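Enside Newsletter, 1 Jun 2025
Methods and Standards

Revised practice for two-handed bench recordings

The practice note for hand-held gripper work at the Plesham and Wotthorpe benches has been revised. It replaces the March version and applies to every session booked from today. The changes follow a check of 1,888 recordings, of which 54 were rejected for faults in the bench layout or in the finger pads. Section numbers are unchanged.

4.1 Containers

One container per task, set down on the pale board and to one side of the working area. Product labels stay on. Removing them leaves adhesive on the wall of the bin, and a label near a corner does not affect the recording. The container is not moved between takes unless the task sheet says so. 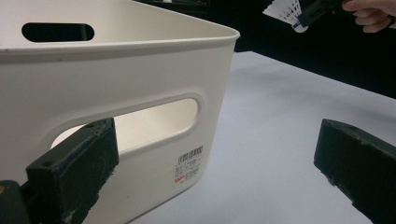
4.2 Fingers and pads

Scuffs and surface scratches are acceptable. Chipped edges are to be entered in the bench log, with the side (left or right) stated. Pads are changed at 700 cycles whatever their appearance. Both are changed together, and the new pair is wiped before use. Operators start each take with the fingers open and clear of the container.

Transparent items need more care. They show faintly against a pale board, so the approach should be slow and the grip taken at the narrow end where the item has one. 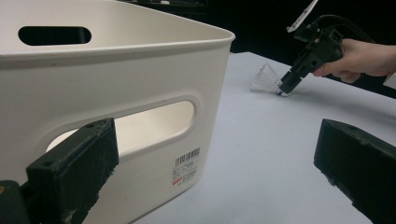 A take in which the item slips is kept and marked as such. It is not repeated under the same number. The Hauksdóttir scoring sheet now has a separate column for slips, and older sheets should be discarded.

4.3 Sleeves and cables

Long sleeves in one plain colour are worn on both arms. Cables are led away from the board and must not cross the container at any point in the take.
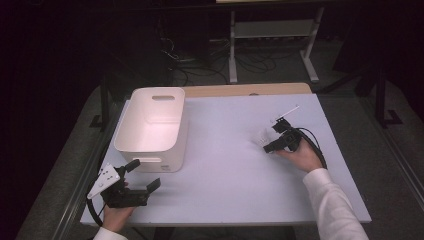 Bench layout with a gripper in each hand and the bin on the left of the board.

The full note runs to 55 clauses. Printed copies are held at both sites.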